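Supporting Artists and Stand-ins – Hallevbridge
Closing: last Wednesday in August, 5 pm

Purnarex is casting background performers for an eight-part television drama shooting in and near Hallevbridge. We need 300 supporting artists across the full schedule and eight stand-ins for the principal cast. The principal roles have been cast and are not part of this call.

Supporting artists

Applicants must be 18 or over on the first day of filming and have the right to work in the UK. Previous screen work is not required. Most bookings are for single days. A smaller number of people will be asked back for continuity, and anyone accepting a continuity booking must keep hair length, hair colour and facial hair unchanged until released in writing.

Call times are normally between 6 am and 7 am at the unit base. A standard day is ten hours including a one-hour meal break. Overtime, night rates and costume fitting fees are set out in the booking form and are paid by bank transfer after the timesheet has been signed.

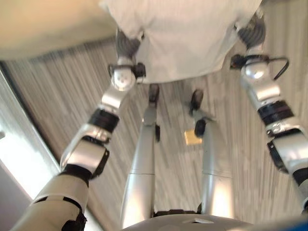
Please state on the form whether you hold a full driving licence, whether you are willing to work in rain, and whether you have any skin reaction to make-up or adhesives. Performers with ballroom, fencing or bell-ringing experience should list it under "Other skills", with the level reached and the year last practised.

Stand-ins

Stand-ins take the place of cast members while lighting and camera positions are set. The work is repetitive and requires accurate repetition of marks and eyelines. Height must be within 3 cm of the performer concerned – the eight heights are listed in section 4 of the form. Stand-ins are engaged by the week and must be free for the whole shoot.
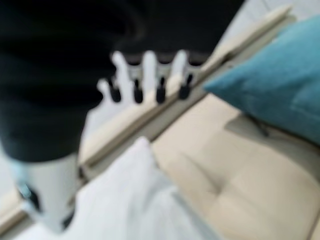 Stand-ins shortlisted by our casting partner, Esposito, will attend one session of 40 minutes. Part of it is a seated exercise on a sofa: you will be given a position, asked to leave it, and asked to return to it exactly. Marks are given verbally by reference to fixed items, for example "left shoulder level with the teal pillow, hand clear of the white one". No lines are read and nothing needs to be prepared. Wear plain clothes in a mid tone, without logos or narrow stripes.

How to apply

Complete the form on the Sikeseo casting portal and attach two photographs taken within the last three months: one head and shoulders, one full length. Do not send showreels. The portal stops accepting entries at 2,000, and applications sent by post or social media will not be read.

Successful applicants will be contacted by email. If you have heard nothing four weeks after the closing date, please assume you have not been selected on this occasion.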